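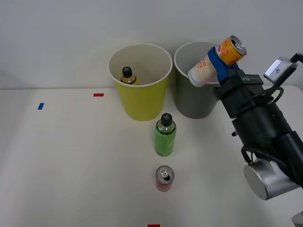

Two cans in one grab, over the gray cup.

So I finally got the blue fingers on the arm, and I've been sorting cans and bottles with them ever since! If you read my February post you'll remember I was stuck on the old Sillik pads, which were fine for boxes and pretty hopeless on anything round. They'd pinch a can, the can would roll a little, and off it went under the desk (I have crawled under that desk a lot).

The Madell set is softer and it wraps. I ran 50 pickups with each, same cups, same tape marks on the table, and the Sillik pads dropped 13 – sorry, I just checked my notebook, that was the warmup batch. The real count over the whole week is 481 pickups on the new fingers and 58 drops, and most of those were little bottles with the cross-shaped caps. Grab one by the cap and it twists. Grab it by the body and it's happy.

Holding 2 cans at once was something I wanted to try just to see how far the fingers would give. They sit at funny angles, one tipped up and one nearly flat, and the wrist sensor has a hard time telling where one stops and the other starts. I think I need to move the bracket. Or retrain. Probably both, ugh.

The controller is still the Griffiths one and I still like it, except for the cable loop by the wrist, which I keep meaning to tie down.

Next up are the Sulto fingers, if they ever ship. I'm keeping the cups and the tape right where they are until then.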